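Ticket 1541 - Varon dryer stops partway through, bedspreads come out damp in the middle
Opened by: Gizella Kun
Handled by: Ciarán Ó Dálaigh
Status: Solved 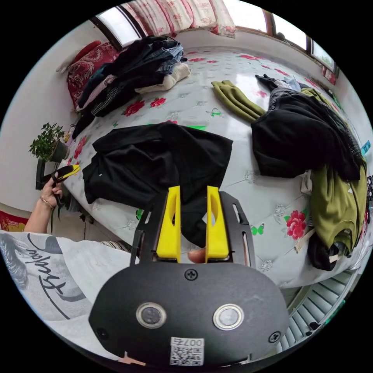 Why does a big bedspread stay damp in the middle when the dryer says it's finished?
The moisture sensor only reads what touches it. A large flat item rolls itself into a ball, the outside dries first, and the sensor bars feel dry fabric and end the cycle while the core is still wet.

Gizella Kun wrote:
Hello! I run the laundry for a small guesthouse, Somogyi, and I have a Varon that I really do love, it has been a champ. Since June it has been quitting early on the Auto Dry program. Towels are fine. Sheets are mostly fine. Bedspreads, no. The display goes to 3 minutes left, sits there, then plays the little song and shuts off. I have cleaned the lint screen every single load, I promise. Already tried: different outlet, smaller load, the "Extra Dry" setting (same thing, just a bit later).

Ciarán Ó Dálaigh wrote:
Thanks Gizella, great write-up, this makes my job so much easier. Two questions. Do you use dryer sheets? And when it stops, is the drum hot, warm or cool?

Gizella Kun wrote:
Dryer sheets yes, Cokalik, one per load, two for the big stuff. Drum is warm, not hot. I never thought to check until you asked.

Ciarán Ó Dálaigh wrote:
OK, I think we have two things going on, and both are fixable at home. Dryer sheets leave a waxy film on the sensor bars. They're the two metal strips inside the drum, just below the lint screen opening. Wipe them with a cotton pad and rubbing alcohol, let them dry, then wipe again with plain water. Don't use steel wool.

Then the vent. Pull the machine out, take off the hose and look down it with a flashlight. Warm but not hot at the end of a cycle makes me want to see what's in there. Unplug it first please.

Gizella Kun wrote:
Sensor bars: the cotton pad came away gray!! I did it four times before it stayed clean. Ran a bedspread on Auto Dry and it went 61 minutes and did not quit early. Still a damp patch in the center about the size of a dinner plate. Much better than before. Haven't done the hose, I need my brother for that, the machine is wedged between the wall and the shelves.

Ciarán Ó Dálaigh wrote:
That's a huge improvement already. For the patch, pause the cycle halfway, take the bedspread out, shake it open and put it back in with the other side out. Wool dryer balls help some people too. I'd skip the sheets on bedspreads altogether.

Gizella Kun wrote:
Hose is done. There was a crushed section right behind the machine, flattened almost shut, plus a sock. I bought a new semi-rigid one from Torum and cut it shorter so it doesn't fold when we push the machine back. The air coming out of the wall outside is strong now, you can feel it from a step away. Before, it barely moved the flap.

Ran three bedspreads today, one at a time, with the shake in the middle. All dry, right to the center seams! I am so happy. Can I go back to two at once?

Ciarán Ó Dálaigh wrote:
Love it! One at a time for the quilted ones. Two thin ones is OK if the drum is no more than half full before you start. Wipe the bars once a month, and check the hose any time the machine gets moved.

Note for the next tech: no parts ordered, heater and thermostat not tested. Customer has up to 700 loads on this drum belt by her own logbook, so if she writes in about squeaking, start there.

Closed 2023-10-03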